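Clearing Out the Chest Freezer (and What We Ate Along the Way)

January 8, 2021

If you've been reading here for a while you'll remember that every November I promise to get to the bottom of the chest freezer before the holidays, and every November I buy a turkey instead and put it right on top of everything. Well, the turkey is gone, the soup from the turkey is gone, and this week I finally rolled up my sleeves and did it.

The freezer came with the house. It lives in the back hallway next to the boots, it hums, and when my sister Verna first saw it she said we'd never fill it. Verna, I'd like you to know we filled it by that first spring. My trouble is that I freeze things with such good intentions. Half an onion, the heel of a loaf, the last ladle of chili that wouldn't feed a cat. I'm always sure I'll remember what it is, so I don't write on it, and then it turns into a pale brick and I move it from one side to the other for two years.

So the rule this time was that we'd eat only from the freezer for nine days, plus milk, eggs and whatever greens looked decent at the store. Boris was a good sport about it. He does love a plan, and he made a little chart for the refrigerator door with a square for every supper (the chart had more thought in it than some of the suppers did, I'm afraid).

The first few nights were wonderful. We had the pork dumplings Orathai Wiriya taught me to make over the summer, standing on her back porch with a folding table between us, and they fried up just as crisp as I'd hoped. Then we had blueberry pancakes, because I found five bags of berries from Kitine Farm, the pick-your-own place out past Vulham where you pay by the bucket and come home with purple knees. I'd forgotten how many we picked! I made a cobbler too, and jam, and I still have two bags left.
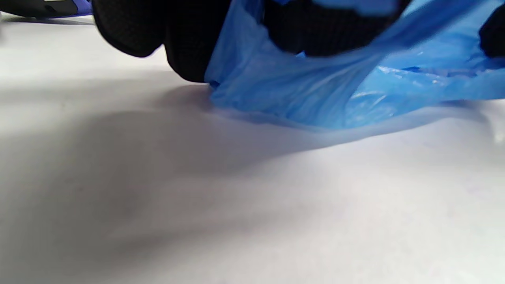
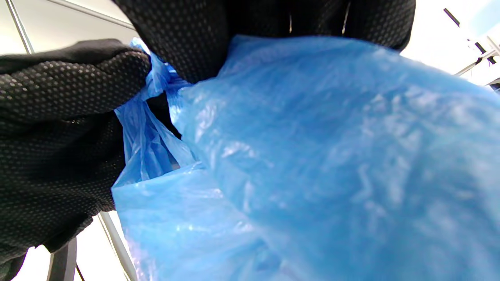

Blue bag, black gloves.

By the middle of the stretch things got a bit strange. One supper was split pea soup with fish sticks. Another was a casserole that I believe started out as two different casseroles, and Boris put so much hot sauce on his that I couldn't tell you whether he liked it. I thawed what I was certain was chicken stock and it was applesauce - perfectly nice applesauce, but I already had the leeks cut up.

The nicest surprise was way down at the bottom, a loaf of my mother's cardamom bread recipe that I must have baked last winter and tucked away. We toasted it with too much butter and sat at the table until the coffee was cold, talking about her kitchen and the yellow stools. That alone was worth the cold fingers.

I've bought a roll of masking tape and a marker, and they're hanging on a string from the freezer handle now. Boris says he'll give it until Easter. If any of you have a good use for frozen egg whites, please leave me a comment, as I have a whole jar of them and I've never cared much for meringue.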